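Zarmeena Kazmi had answered claims letters at Hirnadum for eleven years when the Flultus software took over the answering. It read each letter, picked a reply and sent it, and she was given the ones it couldn't place. On the first morning there were 62 of those. By May there were two.

"You'll find things to do," her manager said. His name was Chege and he had a new title as well, something with the word transition in it.

She did find things. She tidied the shared folders. She read old files from the Darnar office, which had closed, and learned that a man there had once written a four-page apology over a flooded piano. The claim was number 839. He had asked after the piano's owner by her first name, and the owner had written back to say her hands were better.

Zarmeena looked up how the software would have handled it. She typed the woman's letter in herself, word for word, and waited. The reply was polite. It gave the amount and the form to fill in. It was correct about everything and it took less than a second.

At lunch she told Owen from the next row, who was eating soup out of the lid of his thermos.

"So it's faster," he said.

"It's a lot faster."

"Did it get the amount right?"

"Yes."

He drank some soup. "My mum got one of ours last month. Storm damage, the back shed. She thought it was a lovely letter. She put it on the fridge."

Zarmeena asked who had signed it, and he said it was signed Zarmeena. They had kept all the old signatures because customers liked a name.

She went back to her desk and searched for herself. She had written 1116 letters that week. Some were to people in towns she had never been to. One wished a man a speedy recovery, and she read that one twice to see if it was how she would have put it. It was close. She would have left out speedy.

Near four o'clock one of the day's two letters came through. It was from a boy, or someone who wrote like a boy, wanting to know if a model boat was covered when a cat had knocked it down. There was no policy number. Chege stopped behind her chair and said she could just close it, they didn't cover cats.

"I'll only be a minute," she said.

She was most of an hour. She asked him what the boat was called and which mast had gone, and told him that a toothpick and white glue would hold if he left it overnight. Then she came to the bottom, where her name was already filled in. She deleted it and typed it again.
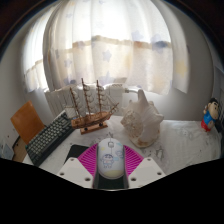
The boy's answer came the next day, and the software passed it to her because it couldn't place that either. He said the boat had three masts and no name yet. He had glued it as she said and it was back on its stand on the desk, with the sails on and the big white shell beside it, up against the window where the curtains had stars. The cat wasn't allowed in there now. He wanted to know if she was a real person, and Zarmeena pulled her keyboard closer and started with the date.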